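## 4. Touring dance bands and the hall circuit between Varnitz and Enddale

### 4.1 Sources

The study of local dance music depends very much on papers which were not made for historians. For the two towns considered in this section, the main source is the booking ledgers of the Fukach Agency, which arranged engagements for traveling bands from 1924 until the agency closed in 1941. The ledgers give the name of the hall, the name of the leader, the number of musicians, the fee agreed and, less regularly, the fee paid. They do not give the music that was played. For this we used the printed programs kept in the Wei collection, and also the newspaper announcements, which often name one or two pieces in order to attract the dancers.

In total we transcribed 521 engagements. An engagement is understood here as one evening in one hall by one band, so that a band which stayed for two evenings is entered twice. Where the ledger and the newspaper disagree on the date, we followed the newspaper, as the clerk of the agency often wrote the entries some days later and in groups, with the same ink and the same hand.

The programs are more difficult. Many were printed before the evening and corrected by hand, and it is not always possible to know if the correction was made by the band leader or by a guest who kept the paper as a souvenir. We accepted a correction only when the handwriting could be compared with a signed letter. All other corrections were recorded in a separate column and are not used in the results below.

### 4.2 The halls

Two kinds of hall must be distinguished. The first kind belonged to clubs and societies, and was used for dances only on certain evenings. The second kind was commercial, and the owner needed to fill it as often as possible. In Varnitz the club halls were the majority during the whole period. In Enddale the situation was mixed until 1931, when the large commercial hall near the station was opened and took most of the traveling bands within two seasons.

The station hall had a licensed capacity of 730 persons, and the older Turner hall in Varnitz had 640. The difference does not look big, but it was important for the fee. The contracts of the agency were often written with a fixed sum and a share of the door money, and a leader who could choose between the two towns for the same evening usually preferred the larger room. In the letters we find this argument stated openly. One leader writes that he "will not cross the river for a smaller floor," and he asks that his Varnitz date is moved to the middle of the week.

The rooms themselves also had an influence on the size of the band. The Turner hall had a low gallery on three sides, and musicians complained that the brass was too strong under it. Several bands came to Varnitz with seven players and to Enddale with ten, in the same week and under the same name. This was known to the public, and the Varnitz newspaper mentioned it with some bitterness.
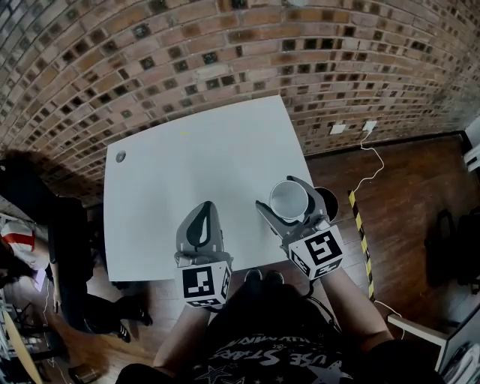

*Figure 1. White table with rounded corners beside a brick wall; a white paper cup is held in the right gripper.*

### 4.3 Repertoire and the question of "local" pieces

Earlier writing on this region has described the traveling bands as carriers of a national repertoire, which replaced the local one. Akinola has argued for a slower process, in which the traveling bands learned local pieces because the dancers requested them (Adaeze Akinola, unpublished thesis). Our material supports her view for Varnitz and supports it less for Enddale.

In the Varnitz programs, the opening and the closing piece are very often taken from the local tradition. A waltz with the title "Over the Weir" closes the evening in programs of bands which had no other connection with the town. The parts for this waltz were probably supplied by the hall. An inventory of the Turner hall, made in November 1934, lists a set of parts for ten instruments, with the note that the second clarinet is missing. It is reasonable to suppose that a band could arrive without the music and still close the evening in the expected manner.

In Enddale we found no such custom after 1931. The programs of the station hall are shorter, they contain more titles known from recordings, and the order of the pieces changes freely. Before that year the few surviving programs are similar to those of Varnitz, so we think the change is connected with the new hall and the new public, which came partly by train from outside the town. Still, the number of early Enddale programs is small, and a single new find could modify this picture.

It must also be said that a printed title tells us little about the performance. A local waltz played by ten men from the city, with saxophones, was maybe not recognized by the older dancers as their own. One letter to the Varnitz newspaper complains exactly about this, and the writer asks that the waltz is played "as it is written, and once only."

### 4.4 Fees and the end of the circuit

The fees recorded in the ledgers fall between 1930 and 1933 and then recover, but in Varnitz they do not reach the former level. The club halls could not raise the entrance price without the agreement of their members, and the minutes show that such proposals were rejected several times. From 1936 the clubs turned increasingly to resident bands, which were cheaper and which did not ask for a share of the door. The station hall continued with traveling bands until the last page of the ledgers.

We cannot follow the leaders after this point with the same sources. Some names appear again in the papers of other agencies, and these will be treated in Section 5 together with the question of radio engagements.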